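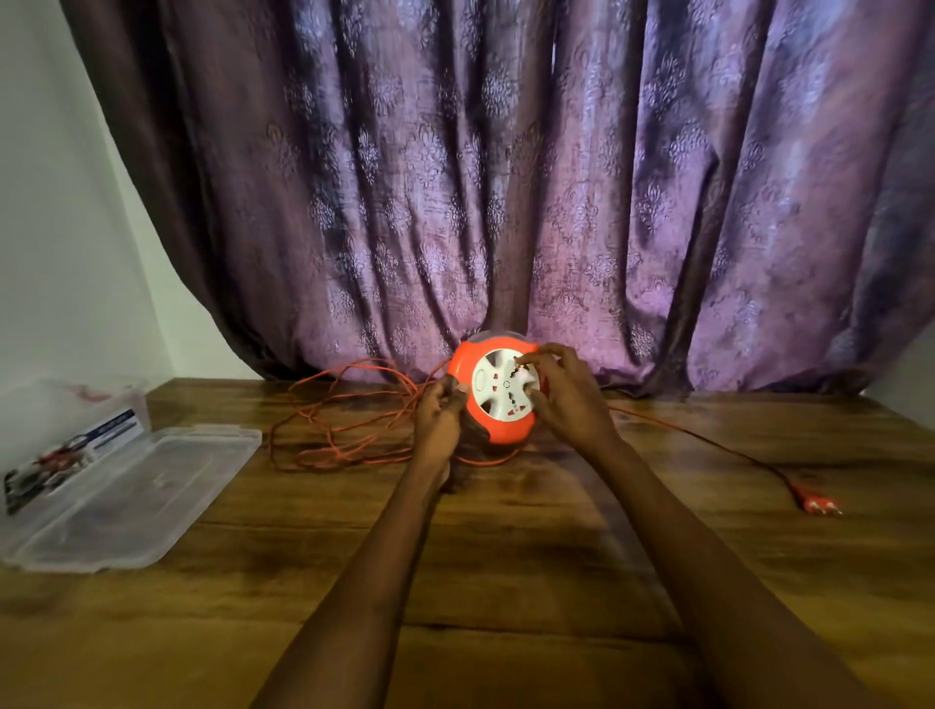 Back room, Coughlan Hall: table and curtain.

Fultmont Local History Society
Minutes of the February meeting

Present: Brendan Hanrahan (chair), Yolanda Manzano, Tadhg Tully, Clodagh Costello, Róisín Fahy (minutes).

Start: 7:10 p.m.

1. Last minutes
Accepted with one change. Tadhg did not "agree" to index the parish newsletters. He agreed to look at them. He has now looked at them.

2. The founding date
Brendan reported on the plan to mark the town's 200 years plus, which has been talked about since before most of us joined. The sign on the Skistell road says the town was founded in 1823. Yolanda asked where the year comes from. Brendan said it is in the Hesel pamphlet. Yolanda asked where Hesel got it. Brendan said the pamphlet doesn't give a source but that Hesel was known to be careful.

Yolanda said she had read the pamphlet twice and would not call it careful. It puts the mill on the wrong side of the creek and has the first minister preaching there before he was ordained. The earliest deed she can find in the county books is later than 1823 and talks about the place as if it were still woods. Clodagh said a deed only shows when somebody bothered to file a deed. Yolanda agreed, and said that this was no help to 1823 either.

Tadhg asked if it matters, as the sign is already up. Short discussion. Minute-taker's view, recorded at her own request: it matters if we are going to print it on things.

Agreed: no printed matter from the society will give 1823 as a fact until someone produces a paper older than the pamphlet. "By tradition" may be used. Brendan voted against.

3. The Skistell bell
A letter was read from a man in Skistell who believes the bell in our old schoolhouse was cast for his church and carried off. He gives its weight as 927 pounds. Clodagh has been up the ladder and doubts it. She thinks the bell is far lighter, going by the beam it hangs from, but she has no way to weigh it and neither, we assume, does he. He does not say who took it or when. Róisín to write back and ask what he is relying on.

4. Spring talk
Brendan proposed a talk on the tunnel said to run from the tavern to the creek. Yolanda asked if anyone present had seen the tunnel. No one had. Tadhg's uncle knew a man who had been in it. Tadhg was asked for the man's name and will try to find out. The talk is not approved for now. If it goes ahead, the title should have a question mark in it. 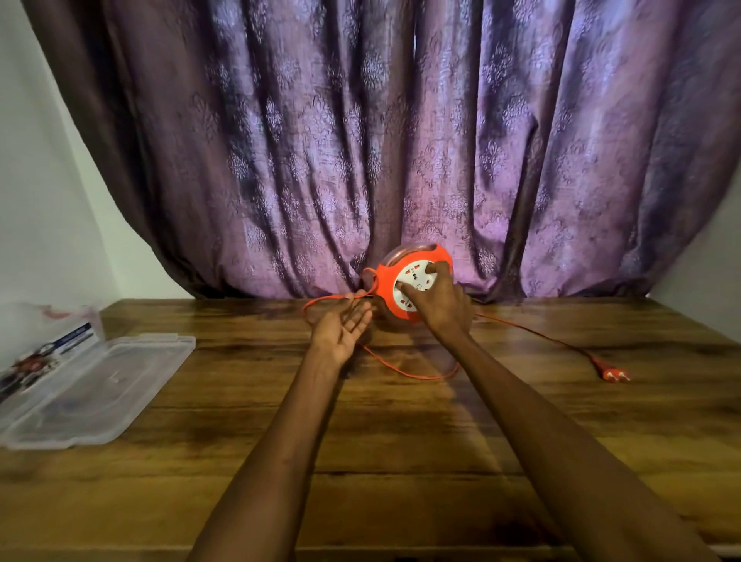

5. Hall and open evening
The open evening drew around 200 people according to Brendan and far fewer according to everyone else. The sign-in book was not put out, so there is no settling it. Clodagh wants it out by the door next time. She also raised the old claim, repeated again that night, that the hall's furnishings came from the Hesel house. Yolanda said a damask pattern on a purple curtain is no evidence of anything, and that plenty of wooden tables have knots and dark grain without having been eaten off by Hesels. Brendan said his mother always told it that way. Clodagh will ask the hall for any receipts. Until then the handout is to leave the claim out.

6. Money
Dues are slow. Tadhg offered to remind people. The offer was accepted with the note that he made it last year too.

7. Other business
Two people have offered us family Bibles with dates in them. Yolanda to look at the handwriting and ink before we copy anything down. Brendan said not everything has to be a trial. Noted.

Closed 8:50 p.m. Next meeting same place. Brendan to bring the pamphlet, the whole thing and not just the photocopied page.

R. Fahy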